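List home | Threads | Search archive | Previous | Next in thread
4 min read

Date: Aug 28, 2018
Subject: Re: The table by the window, and that green panel

Hello again everyone,

I meant to answer this days ago and then the end of summer swallowed me up, as it does every year. For anyone who has joined the list since the first message went around, I'm copying the part I'm replying to:

> We've moved the white table over to the window side of the workroom and
> I like it there, but I'm of two minds about the green panel. It looks
> lovely when the light comes through and it does keep the draft off. On
> the other hand it shows every single fingerprint, and I never know what
> I'm allowed to clean it with. Same question for the tabletop. Would
> someone who remembers the old Jarketti room please tell me how you kept
> everything so nice over there? Also, is it glass or acrylic? I can't
> find any paperwork and I don't want to ruin it.

First of all, thank you for moving the table! I was in last week and it is so much better on that side. The old corner was gloomy by four in the afternoon, and I used to carry my work out to the hallway just to match two shades of thread (some of you will remember me sitting on the stairs with my lap full of bobbins).

Now, the panel. I'm sorry to say I don't know for certain what it's made of either. The panels in the Jarketti room came from Løken, and we had both kinds over the years, so the fact that it came from there doesn't settle anything. What I used to do was tap it lightly with a knuckle. Glass has a sharper sound and feels cold to the back of your hand, and acrylic is duller and closer to room temperature. If you still aren't sure after that, please treat it as acrylic. Anything gentle enough for acrylic will be perfectly fine on glass, and the other way around is how we lost a beautiful amber one to a bottle of ammonia window spray. It went cloudy and it never came back.

Here is the end of the table, with the pale green on the left and the smudges and little specks I'm fussing over. It's a soft color, closer to sage than to bottle green, and I do think it's worth the bother.

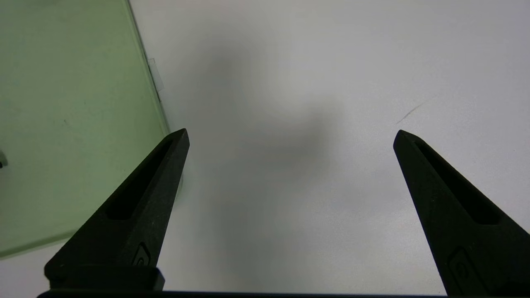
HOW I WOULD CLEAN IT

Start with the specks and leave the smudges for later. Use a soft brush or a puff of air to get the grit off, because if you go straight in with a cloth you'll drag it across the face and then you have scratches, which no amount of washing will help. After that, lukewarm water with a drop of dish soap, a well-rinsed cotton cloth, and long strokes from the top down. Rinse with a second cloth and clean water. Then dry it right away with a microfiber cloth, or you'll have water spots by lunchtime and be back where you started. No paper towels, please! They feel soft in the hand but they aren't.

Don't forget the edge. It catches the light before the rest of the panel does, so a grubby edge makes the whole thing look dirty. I run a damp cotton swab along it and that takes a minute or two at most.

If blotches remain once it's dry, try a second wash before you reach for anything stronger. There used to be a tin of Maneck polish in the cupboard, and I see it's still on the supply sheet as item 1278, but I'd want to try it low down in a corner first and leave it overnight. I've only ever used it on trays.

AND THE TABLETOP

White is unforgiving, but it's also very honest about what it needs. I wipe ours at home with the same soapy water, and for pencil marks I use a plain white eraser. Glue I leave until it's hard and then lift with an old plastic card held nearly flat. Please, no scouring powder, even the kind that says it's mild. It takes the finish down a little each time and after that the surface holds on to every bit of dirt it meets.

I'd also love it if we could all use a mat when cutting. Clodari sells a nice one for 14 dollars, and the large size measures 90 by 60 centimeters, which ought to leave plenty of room at both ends. I'm happy to bring one in if the rest of you think it's a good idea.

As for whether the panel should stay, my vote is yes, at least through November, when the draft gets serious. If people are still grumbling about fingerprints by then we can talk about moving it to the other end, though I'd miss it there.

One more thing and then I'll let you go. Whoever left the blue sewing tin on the radiator shelf, I've put it in the top drawer for you, and I helped myself to one needle. I'll bring it back.

Warmly, and with apologies for the length as usual

Reply to list | Reply to sender | Back to top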